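Friday, June 16, 2023
Notebook, bath room, Nollport

Continued the fixture layout for the Keron job. Both tubs stay where they were set in May. The desk and office chair stay too until the drawings are signed off.

White tub: floor to rim is the open question. Robles drawing gives the overall height but not the rim height, and the two differ at the raised corner. Took the rim as the datum and ignored the corner. Spout centerline to end wall, 1120 mm. Clear floor between the tubs, 875 mm on the drawing. Measured nearly 20 short of that. Remeasure from the wall before changing anything.

Knobs: the Graltus sheet shows a spacing of 117 mm, center to center. Not checked yet. Order of the three (hot, cold, diverter) is not marked on the sheet either - ask before labeling.

Green tub: no change. Leave it by the far wall. The pale rim shows every pencil mark, so use tape for reference lines.

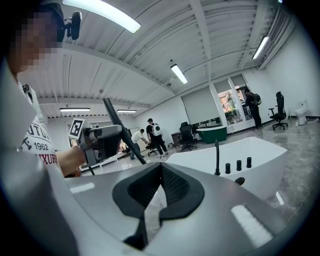 White tub with black spout and three knobs, green tub by the far wall.

Floor is shiny enough that the laser line doubles. Put masking tape down at each reading point and read off the tape.

Still to do:
- rim height, white tub, both ends
- knob spacing against the sheet
- clear floor again, from the wall
- send corrected numbers to Keron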